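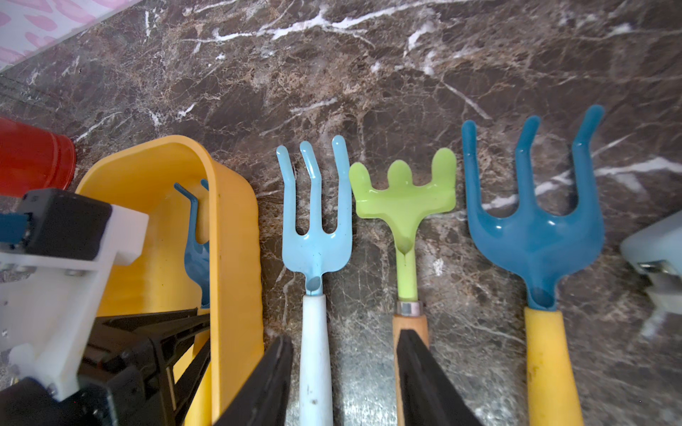
*Kids' rakes on the marble: light blue metal, lime green plastic, teal plastic.*

**Thread: Which small rake holds up for a four-year-old?**

**mudroom_shelf** - August 19, 2022
We have more kids' hand rakes than we need and I want to cut down before we move the garden stuff to the new shed. The three laid out are the ones that get used. There's a dark blue one in the yellow container too, but I haven't decided on that.

The light blue one has a metal head and thin tines. The green one has a wide flat head with rounded lobes and a wood handle. The teal one is the biggest, with a yellow handle. Which would you keep for a raised bed, 4 feet long, mostly potting mix?

**pepperplant**
Metal one. Plastic tines bend as soon as they hit a root. We had a plastic set from Larnow and it was done by the end of the first summer.

**tworowsofbeans**
I'd keep the teal. Three long tines in a fan with a scooped base will move more soil per pull, and kids lose interest if nothing moves. Potting mix is soft anyway.

**pepperplant**
It's soft in August. Try it in February when the top has crusted over.

**tworowsofbeans**
A four-year-old is not raking in February where I live.

**gritty_kneepads**
What is the green one even for? With lobes like that it can't get into the soil. Looks more like a beach toy.

**mudroom_shelf**
It came in a set from Dratik, so I assume garden. My daughter uses it to smooth the top after we plant seeds. It does fine at that. It doesn't dig.

**gritty_kneepads**
OK, smoothing makes sense. I'd still drop it. The back of any rake will smooth a bed.

**oldhose**
Disagree. Mine will not turn a rake over to use the back, no matter how many times I show her. A flat head saves the argument.

Check where the heads join the handles before you pick. On the green one there's a metal ferrule, so give it a twist and see if the wood turns inside. On the light blue one I see a hole in the socket. If there's no screw in there you may want to add one.

**mudroom_shelf**
Twisted all of them. Green is tight. Light blue has a little play. What size screw?

**oldhose**
Take it to the hardware store and match it. Short enough that the point doesn't come out the other side.

**pepperplant**
And wipe the handles before they go in the shed - the yellow one has dirt on it. Damp rag, then let them dry.

**mudroom_shelf**
Keeping the light blue and the green for the bed. The teal can go in the sandbox bucket. I'll post again if the screw doesn't hold.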